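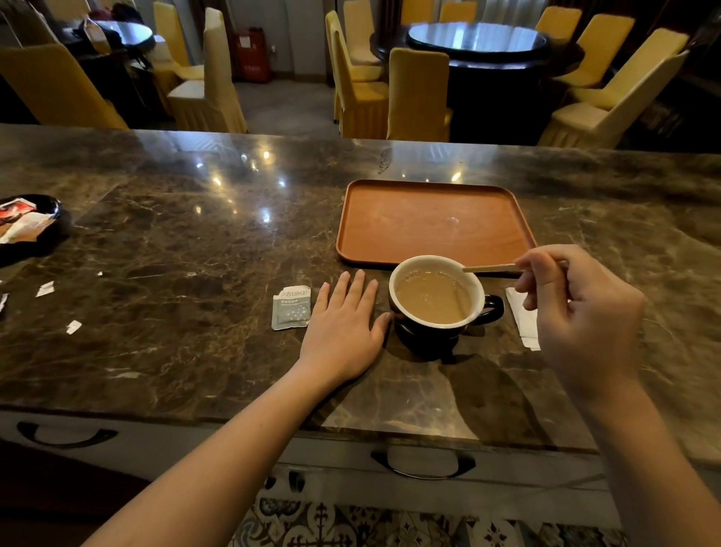 How long do we stir before tasting? Thirty turns with the wooden stirrer, then leave it to stand for 2 minutes, same for every mug.

Notebook, September, mid-morning

Milk coffee again, and I think we're getting somewhere! Maja wanted to know if the order matters (sugar first, then milk, or the other way round), so I made both with the Resen roast and we tasted them blind. Sugar first won with everyone except Hamish, who likes his closer to bitter anyway. It tastes rounder - almost like caramel at the end, and I really didn't expect that from one packet of plain white sugar.

Stirring is where I've been sloppy. Ten turns leaves grit at the bottom, no question. Thirty is plenty, slow ones, with the tip kept low so you don't whip up a lot of bubbles. Pirjo says a spoon would do it in half the time and she may be right, but I love how gentle the thin stirrers are, and they're what the Citdale people will have on their counter.

Black mugs with the pale inside are great for this, you can judge the color of the coffee straight away. Please keep them together on the shelf!

Wrappers go on the round black plate. Torn corners too, they get everywhere on the marble and I keep wiping them up with my sleeve.

Next: same again with the Lillport beans, half a packet of sugar. Ask Krystyna if the milk can come out of the fridge 10 minutes earlier.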